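ok so who else stayed up for the Zervas reunion show in Nurnville last night?? I have so many feelings and my group chat is asleep

the singer and the drummer have not been on a stage together since that awful December breakup and they stood maybe two feet apart the WHOLE time. two feet!

she changed the second verse of Pramavside too. took his name right out of it and sang "somebody" and he just kept drumming, staring at his snare

fan board had 879 posts before I even found my car keys. it's at 1,623 now and half of them are about her new bangs (I like them, fight me)

people keep saying they're back together over one hug at the end. I've hugged my dentist longer than that

my money's on them being friends who want to sell the Hesix record. which, fine, I'll buy it, I bought the last one 7 times if you count the ones I gave away

anyway, no sleep, home all day, refreshing the board 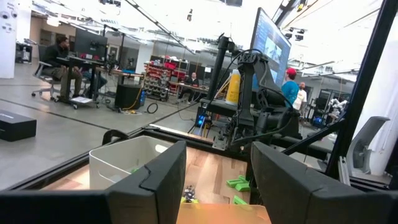
green blocks and a white bin on the wood table

new post says they had breakfast together this morning. BREAKFAST. going back in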